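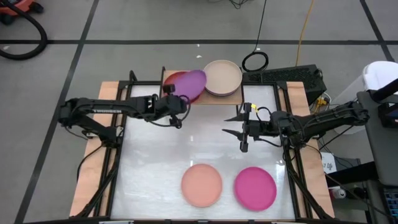 Plates in just about every color at the Prodden open day

I'd been meaning to get to the Prodden open day for years, and this time I finally took the Friday off and drove over to Dunside. It's 44 miles each way, and the parking lot was already filling up when I pulled in (wear decent shoes, you end up in the far corner).

I went for the tableware, and I'm so glad I did! The color sorting was my favorite stop by a mile. They had purple, red, peach, beige and a magenta so bright I wanted to take it home, some lying on a glossy white tabletop and some up on a wooden shelf behind it. The beige ones were stacked, and I'm a sucker for a good stack of plates. I must have stood there for some 19 minutes and missed the start of the Vukčević glaze talk next door.

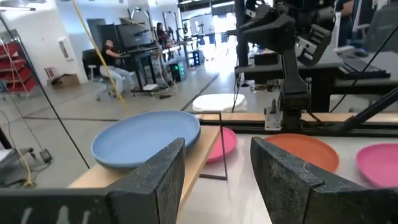
The talk was fine, a bit long on kiln history for me, but the handout has a nice color chart in it. I went straight back to the plates afterward. The light blue was the one I kept looking at – a big plate with a raised rim, very much my kitchen. There was an orange too, and a pink one standing up in a thin wire rack, and now I want a rack like that for the cabinet over my sink.

Coffee was at the Oria stand by the entrance, $4 with a cookie, and the line moved fast. I bought a raffle ticket on the way out, number 173, and didn't win a thing. They're doing it again in August and I've already asked for the day off.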